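Filed under: Shop Notebook / Materials & Stock

February 4, 2019

Bar stock day. I've been putting this off since before the holidays and it finally got silly, so I spent the whole morning on the short bars and I'm writing it down while I still remember what I did (last time I didn't, and you all know how that went).

The trouble started with the Quinlan order. We asked for one length and got two, mixed together in the same carton, and then somebody - fine, me - tipped the leftovers from the Dekness job in on top. So for weeks we've been pulling bars for test pieces and just hoping. I logged 164 bars total by lunch, and that's everything: the carton, the drawer under the saw, and the coffee can by the vise that I'd really like back for coffee.

Sorting by length was dull but quick. I clamped a stop block to the bench and slid each one up against it, long ones left, short ones right. The ends are where it gets ugly! A good many still had a burr from the saw and a couple had a real lip on them, enough to throw off the stop. I knocked those down with the flat file and checked again. If you're cutting more, please do the ends right then, it takes a few seconds and saves me a blister.

Color is still the quick way to tell things apart in a bin. Reddish-brown and dark green are both in use at the moment and I don't want to add a third until the paint we have is used up. I'd like to go back to the old Skasstead chart on the wall eventually, but it's so faded I can't tell which line is which.

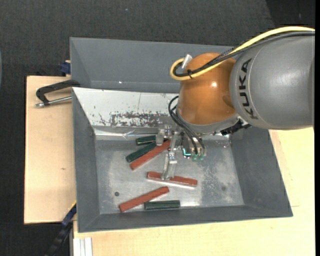 Should the two colors be stored in the same bin?

For small batches, a shared bin is fine, but anything going on the shelf should be split by color and labeled before it leaves the bench.

I wrote that on a card and taped it to the shelf, so we can stop having the conversation.

Weighed the big box too, out of curiosity. 993 grams on the little scale for the first tray, which sounded wrong, so I zeroed it and got 700. Then 700 again. I'm going with 700 and I've put a sticky note on the scale. It needs a fresh battery, or possibly a trip to the trash.

Cleseo still hasn't answered about the replacement dividers. I sent them the inside measurements twice now. If the dividers don't show up by April I'm cutting some out of the scrap sheet behind the door, they don't have to be pretty.

Left to do: wipe down the drawer under the saw (sawdust and oil, lovely mix), find lids for the 2 trays on the end, redo the label on the top shelf where I wrote "shrot bars" in permanent marker. Also there's one bar with a bend in it that I kept picking up and putting back down. I've set it on the windowsill. Don't use it for anything that has to be straight, but it's great for propping the window.

Saw blade is getting dull again, by the way. Next entry.

Recent in this notebook
- Saw stop keeps creeping
- Paint that stays tacky, round two
- Dekness leftovers: what we kept
- Drawer labels, a proposal
- Where the good flat file lives now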